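Leave the Table White
April 16, 2026
By Ibsa Sisay

The kitchen corner at the Jaltville children's room is getting new furniture this spring, and the argument over the table has gone on longer than the one over the budget. Most of the parents who wrote in want color. They want a printed top with a stove drawn on it, a painted sink, maybe a checkered cloth. I think the table should be plain white, and I think the money saved should go to dishes.

I have run the play corner at Endale for 19 years. In that time we have had three tables. The first was covered with a printed farm scene, which looked good in the catalog and bad in use. Children who sat down to cook spent their time hunting for the bowl they had put down a minute ago. Red fruit on a red barn is hard to see if you are two. It is hard to see if you are me.

A printed top also tells children where things go. The drawn burner is where the pot goes, so the pot goes there, every day, and an argument starts over who gets the burner. On a blank table the stove is wherever somebody says it is. I have seen one table hold a bakery at one end and an animal hospital at the other, with the same plates serving both.

The usual complaint is that white shows dirt. It does. I count that in its favor. You can see the jam, so you wipe up the jam. Our farm table hid a good deal that I would have liked to know about.

The second complaint is that white looks cold, like a clinic. That might be true of a bare table. Put dishes on it in several different colors and the problem goes away. Buy single colors with no patterns, and don't buy matching sets. A child can ask for the blue one and get the blue one.

I would also keep the number of pieces low. The Zarkia set we were offered had far too many, and most of it would have ended up on the floor by lunch. A plate, a mug, something with holes in it for washing fruit, and some fruit to wash — that is a morning's work for a small group.

Lavender, blue and strawberry red on white:

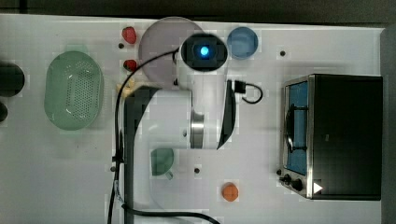
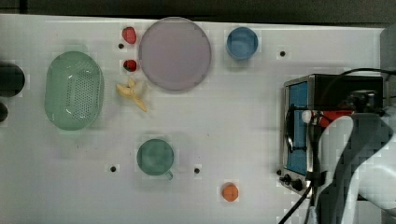 Comments (3)

Mulugeta Worku
I agree about the pattern but not about the white. We had a white top at Hikatance and the glare under the ceiling lights was bad enough that we covered it with paper. A pale gray or a light wood would do the same job. Agree completely on mixed dishes. Ours all matched, and every tea party turned into a fight over which cup was whose.

jaltville_parent
My daughter loves the printed stove at her cousin's house. She is three and she puts everything on it, including her shoes. I would still take the plain one if it means more dishes.

Reader
What do you wipe it with? Crayon won't come off ours.

Related
Why We Stopped Buying Play Food in Bulk
Endale Play Corner: Spring Hours
Low Shelves or Bins?
Letters on the Jaltville Children's Room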